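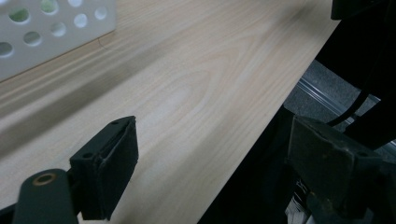 Figure 5.1 A light wooden tabletop with a wavy grain.

Print | E-mail
Search this book
Home Contents Chapter 5 Glossary

Chapter 5: Materials in the Home

Every object in a house is made of something, and the material affects how long it lasts. Wood moves with the seasons. A table made in February may
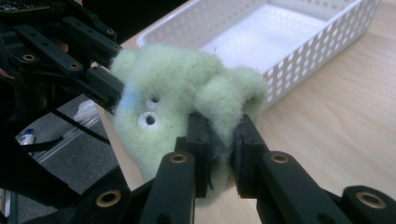 show small gaps by summer. Fibers trap dust and need gentle washing. Plastic does neither, but it can grow brittle in sunlight.
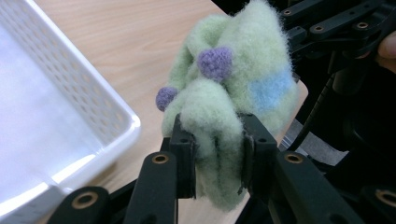 5.1 Wood and Its Grain

Grain is the pattern left by growth. Section 5.2 covers fibers.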